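Lellora Children's Room — Toy and Play Area Safety Checklist
Inspection date: 2023-04-20
Inspected by: Murali Lobo
Next full inspection: December

Mark each item OK, FIX or REMOVE. Comments go under the item, with the shelf or bin number where there is one.

1. Small parts, under-3 shelf
Result: REMOVE
Every toy on this shelf was tried in the small parts cylinder. A peg from the Skaretti stacking set fits inside it. The set has been taken off the shelf and the bin label removed. The rest of the shelf passed.

2. Blocks and cubes, loose
Result: OK
Check foam for bite marks, tears and crumbling corners. Check hard blocks for splinters and raised edges. Sort by size before putting anything back, as small cubes keep ending up in the toddler bin. A large cube and a small one can look alike in a full bin.
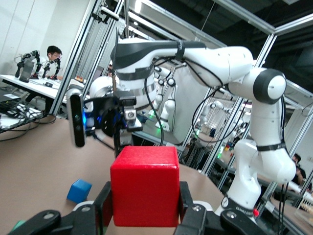
Photo: Murali Lobo

Foam that has gone flat or sheds when rubbed is thrown out the same day. None was found this time.

3. Paint and finish
Result: FIX
Chipped paint on the ride-on wagon, left side. Sand and repaint, or replace the panel. Keep it in the back office until that's done.

4. Battery compartments
Result: FIX
All 12 battery toys were opened. Screws missing on 3. The Won music box has a cover that opens with a fingernail, and it stays out of use until a screw is fitted. Button cells are not allowed in this room in any toy.

5. Cords and strings
Result: OK
The pull cord on the wooden dog was shortened after the last inspection and is still within the limit. Blind cords are wound on their cleats — please leave them that way.

6. Tables and coverings
Result: OK
Tables stand level and don't rock. Paper coverings should lie flat with no staples or loose tape. Change the paper after any painting or glue session. Put blocks away before the paper is lifted.
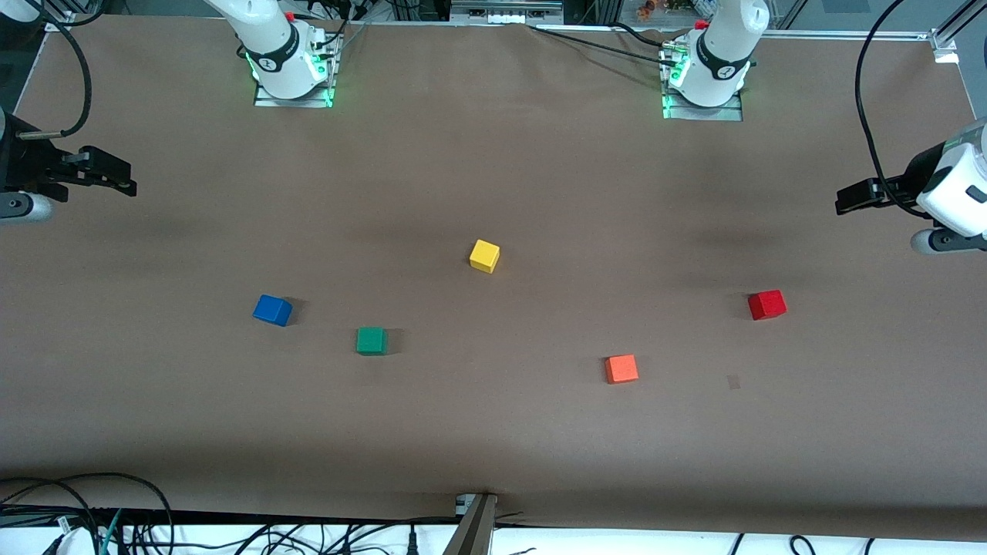 7. Shelving and wall fixings
Result: FIX
The Fosine bookcase moves when pulled from the top. One bracket is loose. Lower shelves have been emptied of heavy books and the bookcase is roped off. Maintenance ticket is open.

8. Floor mats
Result: OK
All 18 mats lifted and checked underneath. Two were damp by the radiator and have been dried. No curled edges.

9. Cleaning log
Result: FIX
No entries for Monday. Soft toys go through the wash weekly, hard toys are wiped down at closing. Sign the sheet even when there was nothing to clean.

Items marked FIX are checked again by Murali before they go back on the floor.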